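Wednesday, sim bench notebook
Open day prep and notes, Clastier room

Visitors came in two groups, one before lunch and one after. Same demo both times: the Panda in simulation, living room setup, sofa as the work surface. I drove from the left desk and had the second screen turned to face the chairs. Writing this up while I still remember which settings I changed.

Setup first. Started the Sistis build from the May branch, not the newer one, because the newer one still resets the lighting when you reload. Physics step at 600 Hz, which is what we settled on after the cushion contact problems. I tried 100 Hz before anyone arrived to see if the laptop fan would calm down. It did, but the fingers sank into the upholstery on a slow press, so I put it back. The fan noise is annoying in a small room. Next time put the machine under the desk or in the corridor with a long cable.

The overhead side view was up when the first group sat down. I talked through the joints from the base outward and let them pick which one I moved. People follow this much better when only one joint moves at a time. 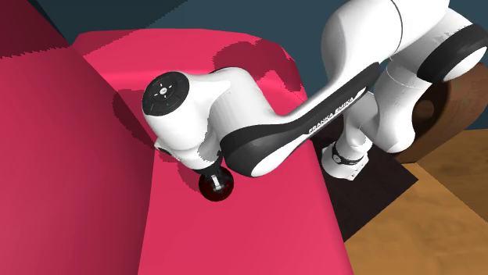 I had planned to go straight from that to the task, but there were questions, mostly on how the arm knows where the sofa is. Answer I gave: in this demo it reads the position from the simulator, and on a real bench it would have to get it from cameras. One visitor from Arriaga asked if we had measured the gap between the two. We have, for rigid objects. For soft furniture we have not, and the sofa in this build is a rigid mesh anyway. I said so. Should have a slide on that with the contact model spelled out, as it came up again in the afternoon.

Shadows: somebody asked why the edges look like stairs. Shadow map resolution is set low to keep the frame rate up with several views open. I raised it one notch over lunch and the viewer started to stutter, so I left it low for the second group.

Afternoon group was bigger and more hands-on. Two of them wanted to drive. I set the speed limit to the slow preset, gave them the keypad and switched the big screen to the gripper view. That view is hard for a beginner. Everything close to the fingers fills the screen and there is very little to tell you how far away it is.

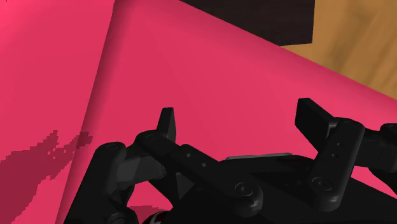
Both of them asked for the wide view back after a short while. I ended up putting the wide view on the big screen and the gripper view small on my own monitor, and calling out distances. That worked well enough. An overlay with the fingertip-to-surface distance would do the same job without me talking. Oltico has one in their viewer and I think we can copy the idea in an afternoon. Added to the list.

Keypad notes. The rotate keys are the wrong way around for anyone facing the robot from the front of the sofa. I have stopped noticing. Every new person turns the wrist the wrong way first. Either flip them or put a sticker on the keypad.

The armrest is awkward. The rounded top means a straight-down approach touches on one finger before the other unless the hand is lined up with the roll. The planner doesn't care about that, it only checks clearance. For guests I kept the hand above the armrest and told them to stay there before moving across to the seat.
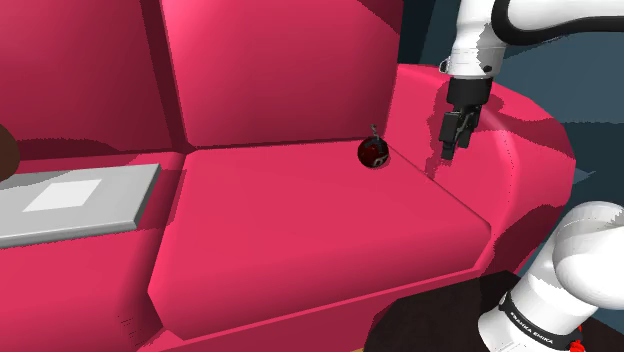 Wide view: hand over the right armrest, dark red object in the crease of the seat, gray board with the white square at far left.

The question about the board was whether the white square has to be that big. I don't know where the size came from. It was in the Clastier room file when I got it. Ask before changing it, other scripts may read the same value.

Things to fix before the next visit:

Distance overlay on the gripper view.
Rotate keys, flip or label.
Slide on rigid mesh versus soft furniture.
Move the noisy machine.
Save the camera layout. I rebuilt it by hand twice today and got the wide view slightly different each time.

Logs are on the shared drive in the open day folder, morning and afternoon separate. The morning log starts late, I forgot to turn recording on until the joint-by-joint part was over. Left the build and the step size as they were, so whoever is on the bench next can just reload.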